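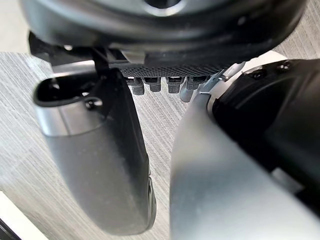
About us

Updated in March
Posted by the bench team at Zaroston

G'day, and thanks for clicking through to the page most people skip. We're Zaroston, a small outfit that tests grippers, arms, wrist cameras and controllers for people who are about to spend money on them. You tell us what you need picked up, we borrow or buy the gear, and we have a proper go at it on our own benches before you sign anything.

I started the business after ten years of fitting out packing lines, mostly fruit and then a long stretch of pet food (I still can't stand the smell of kibble). Every site had a cupboard with a gripper in it that had looked brilliant in the brochure. Good gear, mostly, just bought for the wrong job. So I rented half a shed, bolted an arm to a table and started asking suppliers for loan units. There are three benches now, and a kettle that works most mornings.

What do we do all day? A lot of it is side by side runs. Same arm, same table, same parts, and we swap one thing at a time. We're fussy about that last bit! If you change the fingers and the controller on the same afternoon you've learnt nothing about either. A standard comparison is 53 parts, each tried 20 times per gripper, and you get the lot in a spreadsheet along with the wrist camera footage so you can watch the grabs yourself.

We've got a soft spot for fingers. The curved silver-grey type with a dark rubbery inner edge gets asked about a fair bit, and we like seeing how that shape goes on round stuff, flat stuff and the awkward things in between. Flat things on a smooth table will sort the good from the ordinary pretty quickly. We look at how the camera sits too — if the fingers and the housing take up most of what it can see, your software has only the gap in the middle to work with, and you'll want to know that before you write any code.

Cabling is the other thing we bang on about. Plugs near the wrist cop a lot of movement, so we log every dropout and tell you where on the arm's travel it happened. One client, a nursery supplier, had nearly binned a perfectly decent controller over what ended up being a tired cable.

Our two regular programs have names because we got sick of saying "the long one". Sernetti is the endurance run, 40 hours on a single task with the settings left alone. Baran is the quick look, done in a day, for when you've got two options and need a steer by tea time. Vunmont is our own bit of software that keeps the logs and the video lined up. It isn't pretty and it isn't for sale, but if you're a client you're welcome to a copy.

We don't sell grippers and we don't take commission on them. Suppliers lend us gear knowing we'll write down whatever happens, and most of them have been very good sports about it — a couple have even changed a part after reading the results.

If you're nearby, come and have a look. Bring your most annoying object, the one your line keeps dropping, and we'll put it on the bench while you have a cuppa. We're in from 7 am most weekdays and the roller door's usually up. Park round the side, the front's for the courier.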